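The clutter runs finally came back, and I've been grinning at my screen all evening!

Some background if you're new to this blog. Ruoxi Tian and I have been trying to find out how much a grasping policy leans on the stuff in the room that has nothing to do with the job. Most of our early training happened in a bare simulated room with gray walls and a table, and it did great there, and then it fell apart the moment we put it in a room with any personality. So we built Givano, a little tool that dresses up the simulated workspace (furniture, wall papers, carts, floor lines) and keeps the task itself the same.

We trained two versions. One saw only the bare room. The other saw 200 dressed-up layouts, and the layouts were swapped every 5 episodes so it could never get comfortable. Same arm, same amount of practice, same reward.

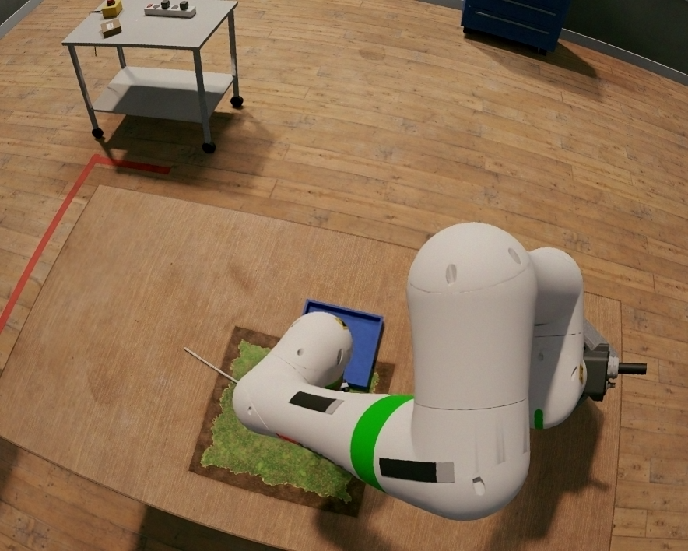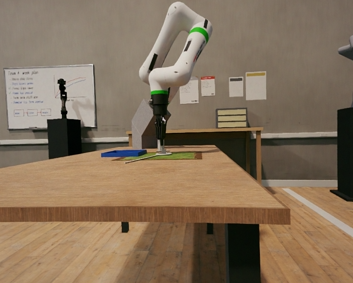 Two views from the dressed-up simulation, with the white arm, the blue tray and the grassy patch in both.

I really love that whiteboard in the second one. Anqi Feng made the texture, "Team A week plan" and all, and I keep trying to read the rest of it.

Okay, results. On rooms neither version had seen, the bare-room policy managed 119 good grasps before we hit the time limit, and the dressed-up one left it far behind. I'm holding the second number until Subbarao Iyer has rerun it with fresh seeds (he's caught me out before), but the gap is big enough that I don't expect it to close.

The part I didn't see coming is the wall. We swapped the furniture alone and got a small gain, then swapped the wall papers alone and got most of the improvement! My guess is that the bare-room policy was using the plain background to work out where the wrist was, and flat gray makes that very easy. Carola Ruppert thinks it's more about shadows. We have a bet going, and the shadow test is queued for tonight.

If you've tried something like this with long thin objects, please leave a comment. Those are still our worst case by a mile, especially when the handle hangs past the edge of whatever it's resting on.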